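Workshop tips: keeping a table-top picking cell in order

Applies to the single-arm cell at the Ullum workshop, which picks mixed toys and household oddments out of metal containers. Most of it will suit any small arm bolted to a stand beside a table. Read the arm manual first where it disagrees with anything on this page.

Before touching anything

Park the arm, press the stop button and switch off at the wall. Wait until the cooling fan has run down. A stop button on its own holds the brakes but leaves the gripper supply live on our wiring, and the fingers can still close. Hang the tag on the switch with your name on it. Nikau Hapeta has the spare tags.

Have to hand: a set of hex keys in good condition, a torque screwdriver, lint-free cloths, a soft 25 mm paintbrush, a vacuum with a brush nozzle, cable ties, a paint pen and the log book. Throw away any hex key with a rounded tip. The cover screws are shallow and a worn key will ruin one in a single turn.

Setting out the table

Wipe the table top and let it dry before anything goes back on it. Put the containers where the arm can reach the far corners with the elbow still bent. An arm working at full stretch loses stiffness and the gripper lands wide of where it was sent. If a corner can only be reached with the elbow straight, move the container.

Mark the corners of each container on the table with the paint pen. Tape will do for a day or so, then it lifts and finds its way into the gripper. Leave a hand's width between neighbouring containers so that the fingers can open on the near side of each without touching the other.

Target boxes go beyond the containers, with the holes facing the way the program expects. Check each one by hand: lower the gripper to the hole at slow speed, open it, and see that neither finger catches the rim. Cardboard boxes soften with handling and should be replaced when the face bows. Weight them inside if they shift.

The arm's working height is taught from the table surface, so a folded cloth or a stray sheet of card under a container is enough to spoil the picks. Look underneath before you go into the software.

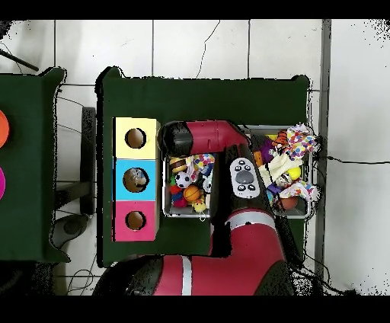 Cables

Route every cable away from the swept area and keep it off the aisle side of the table where possible. Where one has to cross the floor, use a cover strip. Run the arm slowly through its full range and watch the cable at the base and at the elbow. It should hang in an easy loop at the tightest position and never touch the table. If it drags, add length at the base end. Pulling slack through from the gripper end only moves the problem.

Cable ties should be snug enough to stop the cable sliding and loose enough to turn with a finger. Cut the tail flush. A sharp tail at the wrist will snag knitted cloth on the first pass.

Daily clean

Brush fluff from the gripper fingers, then the wrist, then the joints, working downwards so that the dirt falls on to surfaces you have yet to do. Plush and loose-weave cloth shed a great deal. Do not use compressed air on the joints, as it drives fibres past the seals.

Wipe the covers with a cloth barely damp with water and a drop of washing-up liquid. No solvent. Solvent cleaners craze the covers around the screw holes, and the crack will not show until the cover is next removed.

Dry the control pad and press every button once with the power off. A button that feels gritty should be cleaned round its edge with the brush. A button that stays down should be reported before the cell is used.

Tip the containers out at the end of the shift and vacuum the bottoms. Small wooden pieces and bits of packing collect there and hold light objects off the base, which confuses the height check.

Weekly checks

Gripper fingers: close them on a strip of paper and pull. The grip should be even along the length. If the paper pivots, one finger pad has worn or its screw has backed off.

Wrist: hold the gripper lightly and rock it. A small amount of give is normal when the brakes are on. A click is not. Tighten the mounting screws in diagonal order, to the figure in the manual, and put a paint stripe across each head so that movement shows.

Elbow cover: check that both screws on the side you can reach are seated. Do not chase a loose one with thread lock until you have looked at the thread. Catarina Veloso replaced the whole cover in February after a screw was glued in crooked.

Stand: check the floor bolts by hand, then with the spanner. A stand that has worked loose shows up as a slow drift in pick position, and it is tempting to correct it in the program. We did that for a fortnight.

Greasing

Our schedule is every 2000 cycles on the gripper slide, using the Brillberg slide grease in the blue cupboard. A pea-sized amount, spread with the fingers closed, then opened and closed by hand five times. Wipe off whatever comes out at the ends. Excess grease gathers fluff and transfers to whatever is being picked, and it does not wash out of cotton.

The arm joints are sealed. Leave them alone. If one grows noisy, enter it in the log and ring Fosteck.

Picking from mixed loads

Hard and soft items in one container give the gripper more trouble than either kind alone. Cloth covers the edges the camera needs, and round items roll when the cloth is lifted. Load the cloths last and loosely. If the program keeps going for the same piece and missing, take that piece out by hand, with the arm stopped, and carry on.

Wire mesh needs its own check. Fingers that go in close to the rim can hook the wire and lift the whole container. Set the edge margin in the program to at least the thickness of one finger, and look over the wire weekly for a broken strand. File any sharp end smooth or replace the basket.

A wooden box stands up to knocks far better than card, but it will not give way if the gripper comes down on it. Drop the approach speed when changing from one to the other. Yurii Yatsenko keeps the two sets of speeds on a sheet inside the cabinet door.

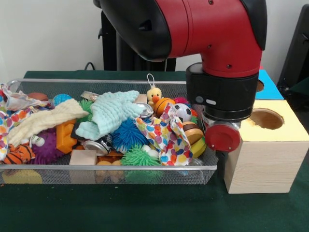 How can I tell whether a missed pick is down to the gripper or to the calibration?

Put one firm object, such as a wooden block, in the middle of an otherwise empty container and run the pick ten times at slow speed. If the fingers arrive at the same wrong place each time, recalibrate. If they arrive correctly and the block slips, clean or change the finger pads. If the error wanders from run to run, check the stand bolts and the wrist screws before doing either.

Recalibrating

Let the arm warm up with the container empty. Fit the pointer in the gripper, touch off the table marks in the order given on the cabinet sheet, and save under a new name. Never overwrite the last good file. The current one for this cell is 3817.

Afterwards repeat the slow check at every target hole. Skip this and the first fault will be a finger against a rim.

The log

Write down the cycle count, what was done, and the part number of anything replaced. Finger pads and cover screws are in the drawer marked Ngata. Leonie Hollis orders more when the card at the bottom of the drawer is put in her tray.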